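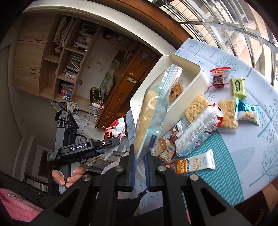
Snack packing, one gripper pinching a bag, the left one held up beside it. The zip-top bags are the hard bit.

I've had a few messages since the last post wanting to know what all this costs, and whether you can plan for it without getting carried away. I got carried away. But I did keep a spreadsheet, so let's have a look at it!

The starting figure was 800 pounds, written on the back of an envelope, and it was meant to cover everything for the first stage: a pair of hand-held grippers on hire, storage for the recordings, and things to pick up. The real total as of this morning, 27 November 2021, is 1,871 pounds. I'm still pleased with it, and most of the difference is down to three lines.

The first is the second gripper. I'd planned to hire one and work up to two, and within a day I was on the phone asking for the other. So many kitchen-table jobs want one hand to hold and one to place. Opening a bag is nearly hopeless with one. If your tasks look anything like mine, put the pair in the budget from the start and hire them together, as the delivery charge is the same.

The second is storage. Two wide-angle recordings running side by side fill a drive at a frightening speed, and then you want a copy of it all. I bought one drive, then a bigger one, then a proper case for them both. Buy the bigger one first.

The third is spares. Finger pads, cables, screws. I had put down nothing at all for these. A small parts kit from Trustach came to 80 pounds and it has been the best value on the whole sheet - the pads alone have saved me two afternoons of waiting for the post.

What I'm most cheerful about is how little the objects cost. A white tub, some zip-top bags and a heap of wrapped snacks, and you have a really good set of problems. Puffed rice bars are stiff and easy. Little sweets slide about. Long flat wrappers lie there and refuse to be picked up, and pillow-shaped bags squash when you'd like them not to. You could spend a fortune on test pieces and learn less! I've got a line called 'biscuits' and it's the only one that came in under.

Next on the list is the arm, and I'm trying to be sensible. There are two in the running, one from Zeng and one from Puvville. The Zeng one reaches further, which matters with a round table. The Puvville one is lighter and runs from an ordinary socket, and they'll lend it for 7 days before you commit, so I'm leaning that way. Whichever it is, I'm adding lines for the mount, the carriage and the spares before I look at the price again.

I'm calling the whole thing Paltard in the spreadsheet, as every project needs a daft name. The loan arm should be here in December, and I've already measured the table twice.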